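Are snack subscription boxes worth it? (Petano, Bekska etc)

vfjeld_t
My partner wants to sign us up for Petano for her birthday in March. $30 a box plus postage. I'm yet to be convinced it's anything other than a trip to the Asian grocer with a markup. Anyone kept one going past the first month?

Bangera
Did three months of Bekska. First box was good fun. By the third it was nearly all wafers. I don't mind a wafer but I can get those at the servo.

gridirongran
Disagree, the kids loved ours. Half the point is tipping it all out on the floor and fighting over who gets what. You won't get that from a supermarket bag.

vfjeld_t
You would if you tipped out a supermarket bag.

Vignesh Chettiar
I've been weighing mine because I'm that sort of person. The site says 900 g of snacks. My last one came to 368 g once I took it all out of the box, and that's with the wrappers on. Emailed them and was told 900 g is the "shipping weight". Of what, the truck?
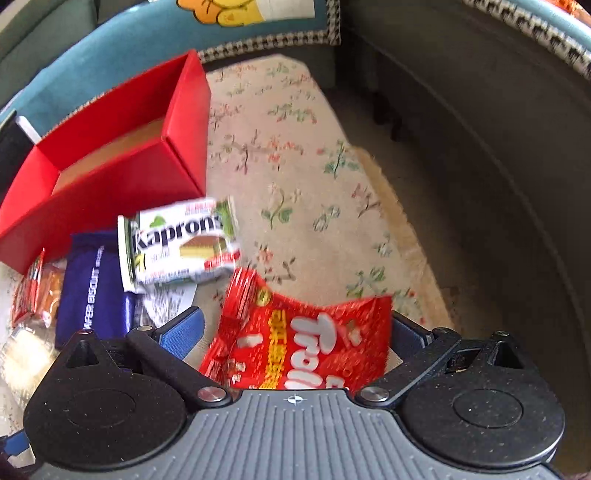
Anyway, the thing that gets me is how much of the value is in the colour of the cardboard. A red box makes a wafer biscuit feel like a present. Put the same biscuit in a brown paper bag and you'd be asking for your money back. They also tuck in a printed sheet, and mine had two items on it that weren't in the box.

gridirongran
Fair enough on the weight, that's cheeky. But did you like any of it?

Vignesh Chettiar
Some of it. The chocolate wafers were fine. Not $30 fine.

Bangera
Check the dates too. I had a packet with nine days left on it. Support offered me ten per cent off my next box, which I'd already cancelled.

vfjeld_t
Right, I've shown her this thread and she says we're all miserable and she still wants one. Going for a single box, no auto renewal. Does Petano let you do that or do you have to cancel afterwards?

Bangera
Have to cancel. Link's at the bottom of the account page, in grey.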